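3.2 Who gets to finish a sentence

The rules for the Clullstead mayoral debates were settled in April, over six meetings, and signed by both campaigns. They run to 18 pages. Two of those pages concern the height of the lecterns. The matter of interruption, which would take up most of the evening when the candidates met, is handled in a single line: "Each speaker will be allowed to conclude." The line does not say who will do the allowing.

We coded both debates from the public recordings, working from the transcript prepared by Octavian Marinescu and checked against the audio by the second author. An interruption was counted when one speaker began before the other had reached the end of a clause and kept going for at least a second. Coughs, sighs and the word "wow" were set aside in a separate file, where they make up a respectable body of work of their own.

Under this definition the two debates produced 221 interruptions. Delia Hodoroagă, the incumbent, interrupted more often in the first debate. Her challenger, Fares Yammine, interrupted more often in the second, having evidently been told by somebody that he had lost the first. The moderator, Natalie Ashworth, was interrupted by both, most reliably when she was reading out the rule against interrupting.
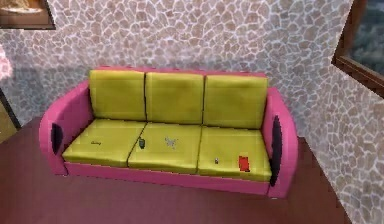 Figure 2. Sofa with three back cushions and three seat cushions, against a stone-patterned wall (computer rendering).

3.3 Interruption and topic

It would be pleasant to report that the candidates talked over each other most on the questions that divided them most. They did not. On the bus contract, where the two platforms are hard to reconcile, long stretches go by in which each candidate waits for the other to stop and then says something unrelated. On snow removal, where the platforms are close to word for word the same, hardly a sentence survives. Yammine began one answer on plowing four times and was never able to disclose that he agreed.

One reading is that disagreement is comfortable. A candidate who opposes the contract gains nothing by stopping the other from defending it. Agreement is the real danger, since a voter who hears the same promise twice has to pick a winner on other grounds, and the natural ground is who said it first. Căpraru made a similar argument about council hearings in Rarkoditz, where members raced one another to support a playground – and the playground, as far as we can learn, remains under discussion.

A second reading is simply that snow came late in the program, when everyone was tired. We tried to separate the two by looking at the question on library hours, which also came late and on which the candidates differ. Interruptions there were few. The sample is one question, and we would not want to hang a theory of democracy on it, though we have seen theories hung on less.
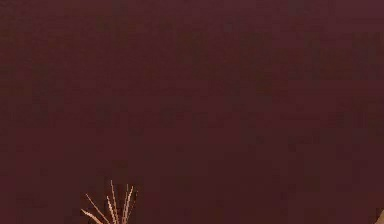
The moderator's own behavior complicates matters. Ashworth's early interventions are full sentences, courteous and complete. By the middle of the first debate they have shrunk to names. Toward the end she says "please" and leaves the rest to the imagination. Shorter interventions worked no worse than long ones: the candidate who had the floor by volume kept it in either case, for up to 18 seconds in the longest stretch of overlapping speech. Neither campaign, asked afterward what had been said in that stretch, gave the same account as its own candidate.

The timing lights supplied by Tallico deserve a word. The agreement required a green, a yellow and a red light, all visible to both speakers. In the coded data, the yellow light is followed by faster speech and the red light by louder speech. The green light has no measurable effect, as both candidates had generally started already. Manole found the same pattern in televised debates with a buzzer and concluded that the buzzer should be louder. We are less hopeful, and turn in the next section to the question of whether anyone at home was still watching.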